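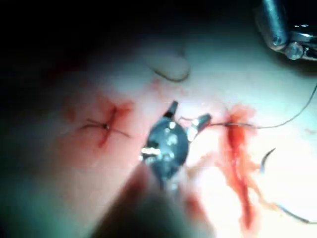

Suture thread beside the jaws of the instrument, close up.

Getting the house ready before a planned operation

By Irja Rantala. Last checked January 2023.

This page covers the practical side of coming home with stitches: what to move, what to cook and how to keep a wound clean and dry. It does not replace the sheet you are given on the ward. Where the two differ, follow the sheet.

The week before

Start with the kitchen. Bending and reaching will both be awkward, so anything you use daily should sit between hip and shoulder height. Kettle, mugs, one pan, bread, tea, painkillers you have been told you can take. Fill the kettle with a small jug instead of carrying it to the tap. I used a Triro jug that holds 600 ml, enough for two mugs and light enough to lift with one hand.

Cook and freeze 6 single portions of something plain. Soup and stew freeze well, and so does mashed potato if you put plenty of butter in it. Write on the lids, as everything looks the same once frozen. Go easy on very spicy food for the first few days if your stomach is unsettled by the anaesthetic or the tablets.

In the bedroom, put a lamp where you can reach it without twisting. Clear the path to the bathroom and roll up any loose rugs. A phone charger with a long lead is worth buying.

Clothes

Think about where the cut will be and what rubs there. For anything on the tummy, waistbands are the problem. Loose nightshirts, big pants and trousers with a drawstring will do. For a shoulder or arm, choose shirts that open down the front, and put the sore arm in first. Wash new things once before you wear them.

Ask before you leave

Have these written down, with space for the answers:

Are my stitches the kind that dissolve, or do they need taking out?
If they come out, who does it and who books it?
When can the dressing come off?
When can I shower, and when can I have a bath?
What am I allowed to lift?
What number do I ring at night?

The first question matters most. Dissolvable stitches can take weeks to go, and a stray end poking out is common. Leave it alone and don't pull it. If it catches on your clothes, ask the nurse to look at it. 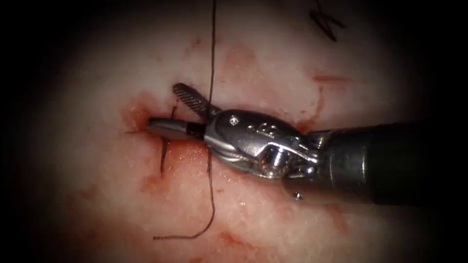 Tayla Bolger wrote in to say that she would put the question about lifting first, because she has a toddler and had gone home without asking it. Her other tip was to teach the child to climb on to the sofa for a cuddle before the operation, so that it was already a habit.

Washing

Wash your hands before you touch the dressing, every time, and get anyone helping you to do the same. Once you have been told you may shower, keep it short and let the water run over the area without aiming the spray at it. No scented soap on the wound, no talc, no cream unless it was given to you for that purpose. Pat dry with a clean towel — a fresh one each time — and don't rub.

Baths and swimming wait until you have been told the wound is properly closed.

Changing a dressing

Only do this if you have been shown how, or told that you can.

1. Clear a surface and wipe it down. Open the new dressing but leave it in its wrapper.
2. Wash and dry your hands.
3. Ease the old dressing off slowly, holding the skin next to it. Put it straight into a bag.
4. Look at the wound without touching it.
5. Wash your hands again, then lay the new dressing on by its edges. Don't stretch it.

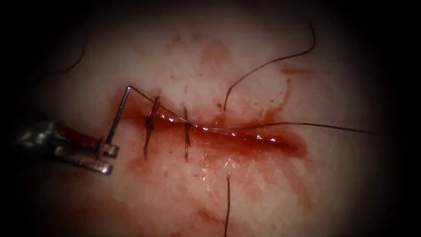 Curved needle held in a needle driver, with the thread running along the cut.

Some pinkness, itching and a little bruising are usual early on. Ring the number on your sheet if the skin becomes hotter, redder or more swollen, if there is pus or a bad smell, if the edges come apart, if the pain is getting worse or if you feel feverish. Bleeding that doesn't stop with firm pressure needs emergency help.

Getting about

Walk a little, often, unless you have been told to rest. To get out of bed after tummy surgery, bend your knees, roll on to your side, let your legs drop over the edge and push up with your arms. Hold a folded towel against the sore place when you cough.

Milovan Hoxha has sent a list of freezer meals, to be added in February.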